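Prillis 软织物操作数据集说明

版本:2.0
发布时间:2020年1月
维护:Fletville 学院机器人社

一、概况

Prillis 是机器人社双臂小组的学生项目,任务是用两条机械臂整理洗衣袋和轻薄织物。数据全部由社员遥操作录制,最初供社内训练模仿学习策略,后来作为 Drimunby 校际赛“家务组”的公开练习数据发布。

本次发布共 1,436 段操作,其中 1,066 段标为“完成”,其余标为“未完成”或“中止”。三类都保留在包内,使用前请按标签筛选。

二、任务

bag_zip:夹住网眼洗衣袋的拉链端,沿袋口拉动。袋内可能有织物,也可能是空袋。
thin_cloth:夹取薄而有弹性的织物,双臂配合展开或移动。
bag_load:把织物放进敞口的网袋。
free_play:不设目标的接触练习,默认不参与训练。

两条臂都可以作主臂,主臂编号写在每段的 meta.json 里。腕部相机的画面与关节数据按同一时钟记录。
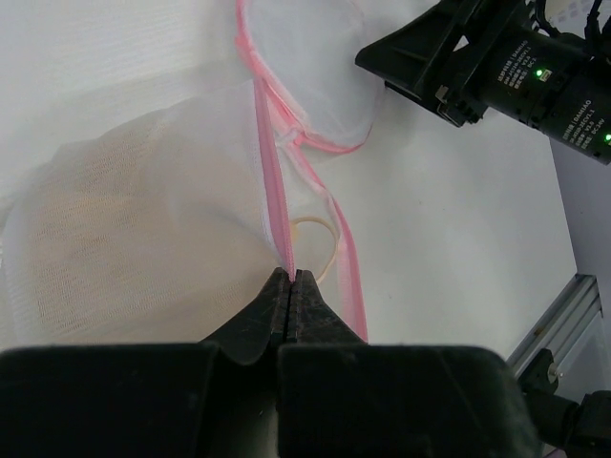
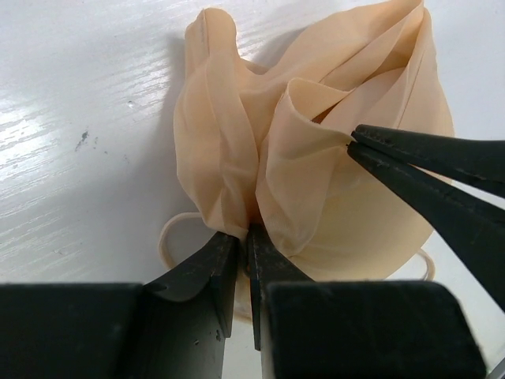
腕部相机画面。第一幅:夹爪捏住网眼洗衣袋的粉色拉链端;第二幅:两只夹爪接触桃色薄织物。

三、目录结构

episodes/ 每段一个文件夹,按录制顺序编号
episodes/编号/wrist_a/ 左臂腕部图像
episodes/编号/wrist_b/ 右臂腕部图像
episodes/编号/joints.csv 关节角、夹爪开度、时间戳
episodes/编号/meta.json 任务名、主臂、结果标签、操作员代号
splits/ 训练与验证划分
tools/ 读取和回放脚本

关节数据采样率为 50 Hz,图像帧率较低,读取脚本按最近时间戳对齐。夹爪开度已归一化,0 为闭合,1 为全开。

四、标注方法

结果标签由操作员在录制结束时填写,再由另一名社员看回放复核。两人意见不一致的段落,meta.json 中的 disputed 字段为 true,标签取复核结果。bag_zip 的“完成”指拉链头到达袋口另一端;thin_cloth 的“完成”指织物到达目标区域,不要求没有褶皱。

五、已知问题

1. 白色桌面在强光下会过曝,浅色织物的边缘有时难以分辨。
2. 夹爪靠近织物时遮挡严重,单看一路腕部图像常常无法判断是否夹住。
3. 11月录制的前两批数据缺少夹爪开度,脚本会填入空值,训练时需跳过。
4. 网眼材料种类不多,换成更密的网袋后,我们自己的策略表现明显变差。

六、使用与引用

数据可用于课程、竞赛和研究。参加 Drimunby 家务组的队伍可以混入自己录制的数据,提交时请注明所用版本。tools/ 中的回放脚本改自社内的 Anozie 工具包,接口与旧版不兼容,1.x 版本的用户需要重新生成索引文件。

引用格式:Fletville 学院机器人社,《Prillis 软织物操作数据集》,版本 2.0。

发现标签错误请在仓库中提交 issue,写明段落编号和任务名。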